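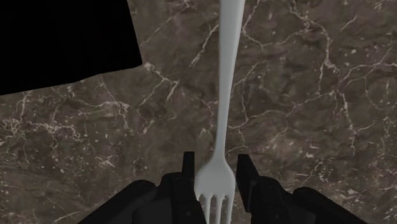
Avotside Astronomy Club, Members' Blogs

Saturn and the parking lot

April 11, 2023

I got up at 4:40 to look at Saturn, which at this time of year sits so low before dawn that it might as well be a light on somebody's barn. For the first few minutes it was a light on somebody's barn. I had it centered and was admiring how steady it looked.

The real Saturn was a bit to the left, boiling away like soup. When a planet is that close to the horizon you're looking through a great deal of air, and all of that air has plans. I was using 128x, which was ambitious. At 83x it calmed down enough to show me the rings, or at least to show me that it wasn't round. They're tilting toward edge-on and will look thinner and thinner until 2025, when they more or less go away for a while. I have owned a telescope for three years and have apparently timed it so that I get good at this just as the rings leave.

I observe from the Trekeck lot, behind the old feed store, because the club's proper site at Nevlow is a long drive and has a gate. The gate has a combination. I was given the combination. I wrote it on the inside cover of my star atlas, and I lent the atlas to someone, and here we are. Trekeck has one streetlight, which I handle by standing with my back to it and a towel over my head. A man walking a dog has seen me do this twice now. We nod.

The other thing I wanted that morning was Titan, the moon even a bad telescope can find. It was there, a dull little dot well off to one side. I checked it against the chart when I got home and it was a star. Titan was on the other side, where I hadn't looked. So my log for the morning reads: barn, soup, star.

What I like about Titan is that it's the only other place we know of with lakes on the surface, and the lakes are methane and ethane. It rains there too, in big slow drops. I told this to a coworker while we were both waiting for the microwave and she asked whether you could swim in it. At nearly 300 below zero, I said, you'd have other concerns. She said she'd been in Hedegaard Lake in May and it couldn't be worse.

Saturn comes to opposition in August, when it will be up all night and I can look at it at an hour suitable for humans. Until then I'll probably try again once or twice, with a thermos this time and the other eyepiece, the one I left on the kitchen counter.

If you're the person who has my atlas, I'd like it back. Or just read me the inside cover over the phone. It was 85 dollars new, and I've been navigating off a placemat from the planetarium.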